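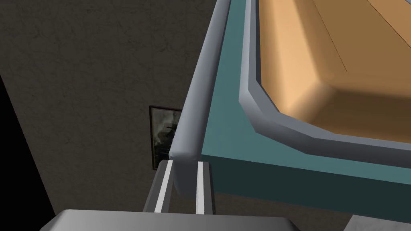 How to clean out and reorganise a chest freezer

A chest freezer needs a full defrost when the ice on the walls is thicker than a pencil. For most households that means once a year. The job takes a morning, most of it waiting. Pick a cool day if you can, and run the food stocks down for a couple of weeks beforehand.

What you need

Two cool boxes or a stack of thick blankets
Old towels
A washing-up bowl
A plastic scraper (not a metal one)
Bicarbonate of soda
Freezer labels and a waterproof pen
Three or four open baskets or crates that fit inside

Step 1. Empty it

Switch off at the wall and pull the plug out. Take the food out in the order you come to it and pack it tightly in the cool boxes. Meat and fish go at the bottom. Put the lids on and leave them on. If you are using blankets, stack the food in a block on the floor of the coldest room and wrap it on all sides.

Throw away anything with no label that you can't identify, and anything with grey, dry patches that you know you won't eat. Freezer burn is safe but it spoils the taste.

Step 2. Let the ice go

Prop the lid open. Most chest freezers have a drain plug low down at the front or side, with a second plug on the inside floor. Put the washing-up bowl under the outer one and open both. The bowl fills faster than you expect, so check it often. On older Heditz models the outer plug is behind a small cover which pulls straight off.

Stand a pan of hot water on a folded towel inside and close the lid for 13 minutes or so, then change the water. Twice is usually enough. Lift off the ice with the plastic scraper once it comes away from the wall. Do not chip at it. The cooling pipes run just behind the lining and a puncture cannot be repaired at home.

Step 3. Wash and dry

Mix a tablespoon of bicarbonate of soda into 500 ml of warm water. Wipe the walls, floor and lid, then go over the rubber seal with a cloth wrapped round one finger. Crumbs in the folds stop the lid closing properly. Rinse with plain water and dry everything, including the drain. Replace both plugs.
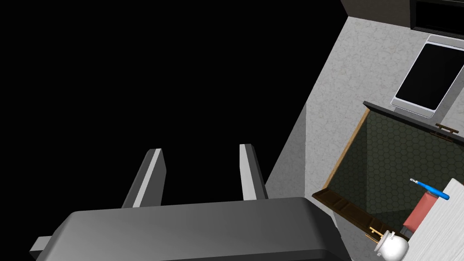 Step 4. Switch on and sort the food

Plug it in with the lid shut and leave it until it is properly cold before loading. The manual will give a time. While you wait, sort the food by type and write a list.

Give each basket one job: bread and pastry in one, vegetables in another, cooked meals in a third. Heavy joints go straight on the floor of the freezer, with the baskets on top. Freeze soups and stews flat in bags, then stand them on edge like books.

Step 5. Keep the list going

Tape the list to the inside of a cupboard door near the freezer. Cross things off as you use them. Bláthnaid Cullinane of Sudton, who wrote in after our December page on batch cooking, keeps hers on a slate and puts the oldest items at the top.

Last checked 24th August.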